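Duvet keeps sliding off the bed, and what fill weight for a cool room?

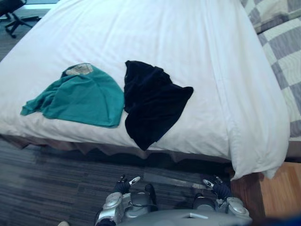 White duvet on the bed, with the bed skirt under it

Posted by clullside_kt, Sep 21, 2023

I bought a down duvet from Drernala last winter and I like it, but it slides toward one side every night. The cover is smooth cotton. I paid 300 dollars so I don't want to replace it. Also, the bedroom gets cold once September is over and I'm wondering if I should add a blanket or get a heavier insert for winter. Does it matter which goes on top?

Gbeho_Linens

Two separate problems. For the sliding, check whether the insert is moving inside the cover or the whole thing is moving on the sheet. If it's the insert, sew a short loop of cotton tape into each corner of the cover and tie it to the insert. Many inserts already have corner tabs – feel along the seam.

If the whole duvet moves, it is probably hanging lower on one side, and the weight pulls it over. Center it by measuring the drop on both sides. A brushed cotton sheet also grips better than sateen.

For warmth, try a thin wool blanket before you buy anything. Put it over the duvet if you want to hold heat in, but keep it light, or it flattens the down. Under the duvet is fine too. I have a Drurnano one that cost 40 dollars and it got me through two winters.

mapleporch

Safety pins. Done.

tworoomsup

I would not use pins, they tear the shell and then you get feathers everywhere. The clips that look like little mushrooms work okay but come loose in the wash, so take them off first. No opinion on the blanket, my room is always too hot.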